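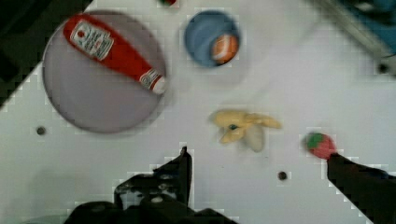 Ticket: Wrist camera, soft frames and blocking during gripper comparison
Opened by: Vandana Kaushik
Date: 14th November
Status: closed, one item carried over
Hardware: Molent two-finger gripper (under test), Drillon gripper (reference), Omis wrist camera, Gavalas arm controller

1. Problem as reported

With the Molent gripper fitted, the wrist stream is not good enough to score grasps from. Outlines are soft, worst on the plate and the ketchup bottle lying across it. The label on the bottle can't be read, although the red emblem can be made out. There is faint blocking along the edges of objects against the white table. The strawberry, with the right finger at it, can still be told apart from the banana and the bowl, so the frame is usable for rough position only.

The same camera on the Drillon gripper gave no complaints in the previous round.

2. Checks

2.1 Lens. Cleaned and reseated. No change.

2.2 Focus. Arm parked over the table, test card placed at working height. Card sharp in the middle and at the corners. Focus ruled out.

2.3 Mount. The Molent adaptor plate uses 2 screws where the Drillon plate uses four. Both were tight. Pushing the camera by hand gave no play that I could feel.

2.4 Speed. Repeated the approach at half speed. Blur much reduced, blocking still present. This points to two separate faults.

2.5 Exposure. Camera was on automatic and had settled on a long exposure. The Drillon profile has a fixed short one. The Molent profile was made from the factory default and the setting was never copied across.

2.6 Stream. Bitrate in the Molent profile was 700 kbit/s. Drillon profile has 2000 kbit/s. Same cause as 2.5.

3. Changes made

Exposure fixed to match the Drillon profile. Gain raised one step to make up for the darker picture. Bitrate set to 2000. Controller restarted, as the Gavalas software does not pick up a changed camera profile while the arm is enabled.

4. Result

Ran 10 approaches at full speed with the new profile. Bottle outline clean in all of them, label readable when the wrist is directly over the plate. No blocking seen on the table or round the bowl. Slight noise in the dark area past the table edge — acceptable, nothing is scored there.

5. Carried over

The right finger covers a good deal of the lower right of the view. On small items such as the strawberry the contact point can be hard to judge, and a better exposure won't help with that. The Drillon fingers are shorter and do not have this trouble. Options are a taller camera bracket or a second view from the side. Bracket drawing requested from Molent, expected in December.

Grasp scores taken with the old profile are to be left out of the comparison table and those runs repeated.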